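Cardboard card sorter with slanted slots, how do you lay yours out?
Posted in Collecting & Storage, March

Got almost 3000 cards to get through, mostly doubles, some still in the wrapper. Bought the brown cardboard sorter, two columns of slanted slots. Cheap. Fine so far. But I keep loosing track of which slot is which, and cards slide down and hide at the bottom. Laptop at the back for the spreadsheet, sorter at the front.
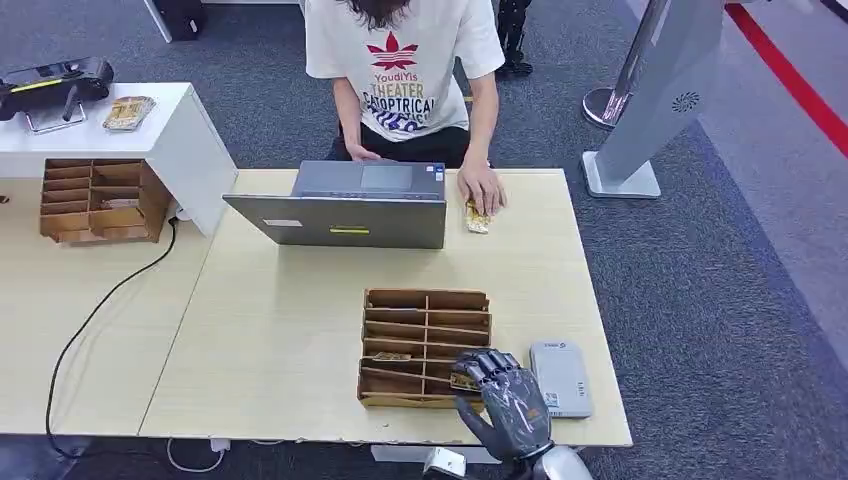 keltel_swaps
Label the slots before you start. Masking tape and biro, peels off after. And don't sort by full number first time round, do it in blocks of 500 then split each block. I did a big Moldovan set one by one and it took all of a bank holiday. Never again. Wrapped ones go in a box for later, they take up too much room.

binderandbrew
what keltel said about blocks. Also get a second sorter. One for keepers, one for swaps, on a table next to the first so you're not reaching over. Mine are both the same brown cardboard, no complaints.

Start with a card or two per slot and check the order makes sense to you, then carry on. Much easier to change your mind at that point.

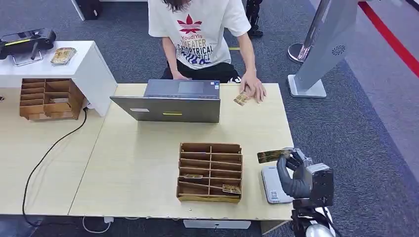 Things I'd do in order:

1. Tape labels on, left column then right.
2. Gold and foil ones out first, they scratch eachother.
3. Stop at 15 a slot. More than that and the cardboard bows.
4. Type up a slot when it's full, then empty it. Wavik has a free template, bit ugly, does the job.

pundico_fan
just use shoeboxes

binderandbrew
Shoeboxes are fine for storing, rubbish for sorting. Forgot to say, bit of folded card at the bottom of each slot stops the sliding. 2 layers if its a deep one.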